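Everyone here at Zulevow loves a good question, and these are the ones that land in our inbox most often from travelers getting ready for the Brerari hut-to-hut walk. If yours isn't answered, write to Carla Haddad in the booking office and she'll get back to you, usually by the next morning.

# Brerari Ridge Walk: Your Questions

## The route

**How long is the walk?**

The full route is 46 miles, from the village of Dabbas up over the ridge and down to the lake at Skaltau. We split it over six walking days with one rest day in the middle, which leaves loads of time for swimming, long lunches and sitting on warm rocks doing nothing at all. The longest day is 10 miles. The shortest is barely a stroll, and it ends at our favorite hut of the lot!

**How hard is it?**

If you can walk all day on hilly ground with a small pack and feel like doing it again the next morning, you'll be fine. There's no climbing and no rope work. The steepest part comes on day two, a long pull up through the beech woods on old mule steps, and it's a proper workout. Take it slowly. The view from the top makes people go quiet, even the chatty ones.

**Which direction do we go?**

Dabbas to Skaltau, always. Going this way puts the big climb early, while your legs are fresh, and you get the lake at the end. We ran it the other way one spring and finishing in the village just wasn't the same (lovely village, no lake).

**Can I do only part of it?**

You can! The three-day version starts at Dabbas and leaves the ridge by the chapel path, where a van picks you up at 3 p.m. It includes the beech woods and the first two huts. Sadly there's no way to do only the second half, as the road on that side doesn't come anywhere near the trail until Skaltau.

## The huts

**What are the huts like?**

Simple, friendly and full of character. There are five of them, all family-run, and no two feel alike. One used to be a shepherds' dairy. Another was built for forestry crews and still has their initials carved into the bunk posts. You'll sleep in shared rooms of four to eight beds, with pillows and blankets provided. Bring a sleeping bag liner, please – all the huts ask for one.

**Can I get a private room?**

Two of the huts have one double room each. We can ask for these when you book, and they go to whoever asks first. Anniversary couples, write early.

**Is there a kitchen I can use?**

Each hut has a small guest counter for making hot drinks and putting together a snack, and you're welcome to use it any time before 9 p.m. Rinse your cup and put it back. The main kitchen belongs to the hut family, and it's a busy place once the soup is on.

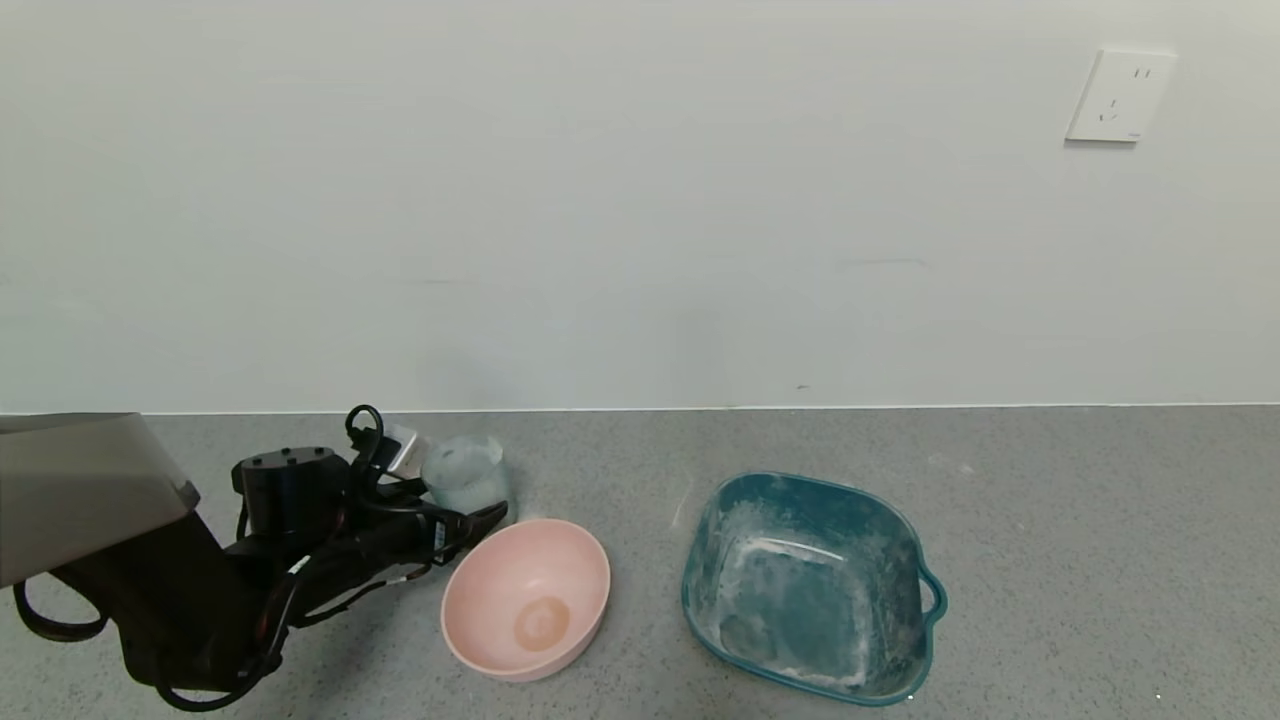

## Food

**What's included?**

Breakfast and dinner every day, plus a packed lunch on walking days. Dinner is served at one long table and there's always seconds. Expect bean soups, flatbread, roasted vegetables, slow-cooked lamb, and a plum cake at the third hut that people write to us about years later. Bilal Nimri, who guides most of our spring groups, has been trying to get that recipe for as long as we've known him.

**I'm vegetarian / vegan / gluten-free. Will I be okay?**

Vegetarians eat wonderfully up there. Vegans do well too, with some notice: tell us at least two weeks ahead so the huts can plan their supply runs. Gluten-free is possible, but the huts can't promise a kitchen completely free of flour. If you have celiac disease, call us before you book and we'll talk through each stop.

**Where do I fill my water bottle?**

At every hut, and at springs along the way on all days except the fourth. Carry two quarts on day four. The ridge is open and sunny and there's no water between breakfast and the afternoon stop.

**Is there coffee?**

Oh yes. Strong, in small cups, from 6 a.m. If you take yours with oat milk, bring some powdered from home.

## Power, phones and staying in touch

**Can I charge my phone?**

Four of the five huts have outlets for guests in the common room. They're shared, so be kind and unplug when you're full. The middle hut runs on a small solar setup that powers the lights and the radio only, and a charged power bank will get you through that night easily.

**Will I have a signal?**

In Dabbas and Skaltau, a good one. On the ridge it comes and goes, mostly goes. Your guide carries a satellite messenger and checks in with our office every evening at 7 p.m. We can pass on an urgent message from home the same way. Give your family the office number before you leave!
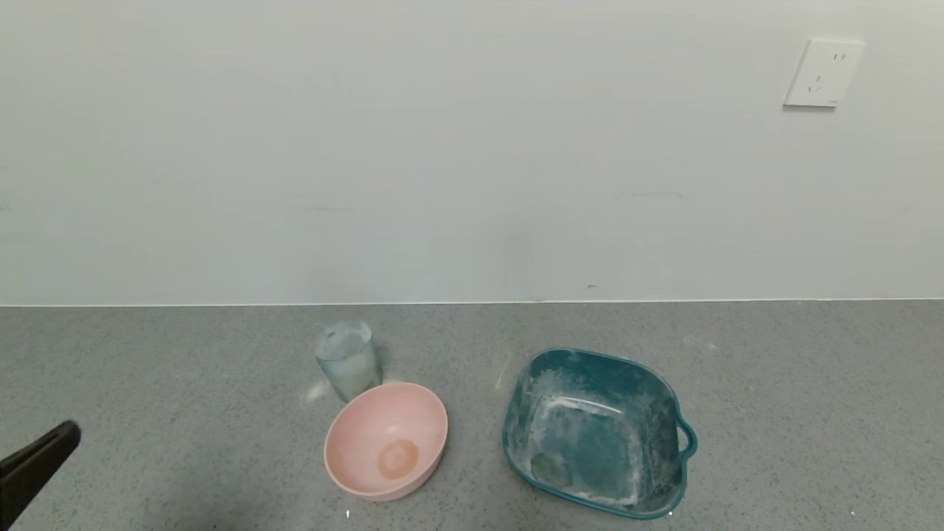

**What time does the group meet on the first day?**

We gather at 8:30 a.m. outside the bakery in Dabbas, packs on, and set off by nine. Most people arrive the evening before and stay at the guesthouse across the square. We can add that night to your booking.

## Packing

**How big should my pack be?**

Thirty to thirty-five liters is plenty. You're carrying clothes, a liner, rain gear, water and lunch. There's no luggage transfer to the huts (no roads!), but you can leave a suitcase at our office in Dabbas and we'll drive it to Skaltau for you at no charge.

**What do people forget?**

- A sun hat
- Something light for your feet in the evening, as boots stay in the porch
- Cash for drinks and hut cards
- Earplugs
- A swimsuit

**Do I need poles?**

For the descent into Skaltau they're a real help. If you don't own a pair, add them to your booking and Delwyn McAlister will have them waiting for you at the bakery, set to your height.

## Dates and weather

**When does the season run?**

We start in late April and finish in early October, with a break through August when it's too hot up top. May is all wildflowers. September is our own favorite – cool nights, clear mornings and figs ripe along the lower path.

**What if it rains?**

We walk! Showers usually pass quickly. In a thunderstorm we wait it out at the hut or take the lower forest trail, which adds an hour and has the best mushrooms. If a guide decides a stage isn't safe, that's final, and we cover any extra night the group needs.

## Booking and money

**How many people are in a group?**

Ten at most, plus the guide. Groups are a happy mix of solo travelers, friends and couples. Our oldest walker so far was 70 and reached Skaltau well ahead of the rest of us.

**Can children come?**

From age 12, with a parent or guardian. Younger families might enjoy the three-day version, which we open to kids from eight up during the June school break.

**How much is the deposit?**

$164 per person holds your place, and it comes off the total. The balance is due six weeks before you walk.

**What if I have to cancel?**

Up to six weeks before, you get everything back except the deposit, and you can move the deposit to another date within the next two seasons. Inside six weeks, we'll refund whatever we can resell. Travel insurance that covers hiking is required, and we'll ask for your policy number with the final payment.

**Who will be guiding us?**

Bilal, Widad Issa or Qusai Chidiac. All three grew up within sight of the ridge. Widad is the one to ask about birds, and Qusai knows every swimming hole on the route, including a couple that don't appear on any map. You'll hear from your guide by email two weeks before the start, with the group's final plan and a first look at the weather.

**How do I get home from Skaltau?**

A bus leaves the lakeside stop at 10:15 a.m. and 4:40 p.m. and reaches the train station in just under an hour. Our walk ends before lunch on the last day, so the afternoon bus works nicely, with time for grilled trout on the jetty and one more swim. Staying on an extra night? Tell Carla when you book and she'll send you her list of places by the water.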